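Before You Buy a Machine to Fold Your Laundry
Posted in Bedroom & Laundry, September 7, 2019

Every household reaches the point where somebody looks at the heap on the bed and starts pricing robots. I reached mine in April and have been reading brochures ever since, which has done nothing for the heap. A few notes from the kitchen table, for anyone else with a tape measure and a weakness for brochures.

Time the job first. Take one ordinary load, put it on the bed and fold it at your normal grumbling pace. Mine took 38 minutes, and a good part of that was turning sleeves right side out. Write down which bits took longest. If it's the sleeves, check whether the machine does sleeves. The Pesik brochure has a lovely page on towels and is silent about sleeves.

Find out what "handles mixed loads" means. The Grellwood people told me theirs would take anything "shirt-like." I asked about a fleece. They said they'd get back to me. Make a list of what you really wash in a week, including the thick stuff, the slinky stuff and the thing with the drawstring, and make the salesperson go down it with you line by line.

Ask who feeds it. Several of these machines want each garment clipped on by hand, facing the same way. By the time I've found the shoulders on a black sweater I've done the hard part, and I'd like the money back for the rest.

Measure the room, then measure the door. The Reso cabinet needs 2 feet clear on the loading side. In our bedroom that is the exact strip of floor I use for getting out of bed. Stairs count too. Delivery to the front hall is delivery, as far as the paperwork is concerned.

Budget past the sticker. Put these in a column:
Delivery and carrying upstairs
An outlet where you need one, and the electrician
The yearly service visit (Brandão quoted me up to 110 dollars, parts extra)
Replacement pads or grips – anything rubbery that touches cloth will wear
Somewhere to put the clothes while it's being repaired

Wait if you can. I'd want to see 2 years of other people's complaints before I bought one. Read the cross reviews first and the middling ones second. Skip anything written the day it arrived.

Meanwhile, fix the heap for free. Shake things out as they leave the dryer. Hang whatever can be hung and stop pretending you'll fold it. Do the bulky pieces first, so the pile looks beaten early, and lay long items the long way down the bed so they stay out of each other's business. Dark clothes are easier to sort on a pale bedspread, where at least you can tell where the garment ends, though a black thing in a wad will still hide its own neckline from you – and from whatever you were planning to buy to deal with it. 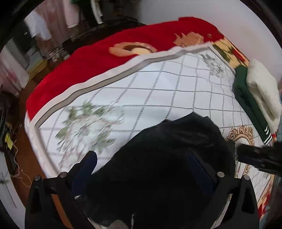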